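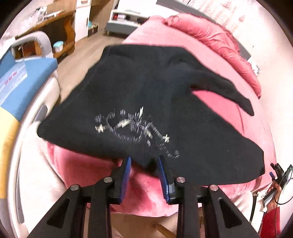 Ropa negra y pinza de almohadillas azules

Foro > Salud pública > Noticias

Abren el consultorio nocturno de Kultby

yaw_sowah
¡Por fin! Desde abril el centro de salud de Kultby atiende de noche, sin cita y gratis para los empadronados. Llevábamos años yendo a urgencias de Stokbridge por una otitis. Fui con mi hijo a las 22:30 y salimos con la receta antes de las once, y encima la enfermera un encanto. Estoy contentísimo, se nota, ¿no?

Elikem E.
Me alegro mucho, Yaw, pero ojo: gratis para los empadronados. Los de Jidside nos quedamos fuera y lo tenemos más cerca que vosotros. Según la hoja del ayuntamiento cubre a 1.167 personas. Solo en mi lado del río somos casi 600.

yaw_sowah
Tienes razón, no había caído. ¿Y no os atienden ni pagando?

Elikem E.
Pagando sí, pero mi madre fue por la tensión y se volvió a casa cuando vio la tarifa.

adjoa_ach
Yo trabajé de auxiliar en un sitio parecido y os digo que funciona de maravilla cuando la gente lo conoce. El primer mes venían cuatro gatos y en verano había cola en la escalera, ¡una alegría!

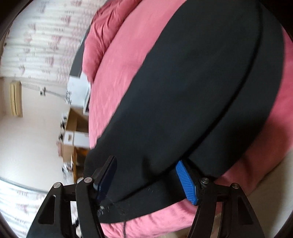
Lo que sí pediría es que pongan farmacia de guardia en el pueblo, que de poco sirve la receta a las once de la noche si hay que coger el coche hasta Stokbridge. En Song lo arreglaron con un botiquín en el propio centro, con antibióticos básicos y poco más, y la gente encantada.

Bleddyn O.
Discrepo con lo del botiquín. Eso acaba en repartir amoxicilina como caramelos. Prefiero una farmacia de verdad dos noches por semana.

adjoa_ach
Pero si hace falta receta igual, Bleddyn. Lo único que cambia es el mostrador.

Bleddyn O.
Vale, visto así... Con el médico delante me convence más. Lo de Jidside sí me parece una injusticia.

yaw_sowah
Pues hay una recogida de firmas para que entre Jidside, la lleva Etornam Lamptey. Hacen falta 1.000. Yo firmo mañana mismo y me llevo a medio bloque.

Elikem E.
¡Gracias, de verdad! ¿Se firma en el centro o hay que ir al ayuntamiento?

yaw_sowah
En el mostrador del centro, hasta las ocho. Lleva el DNI.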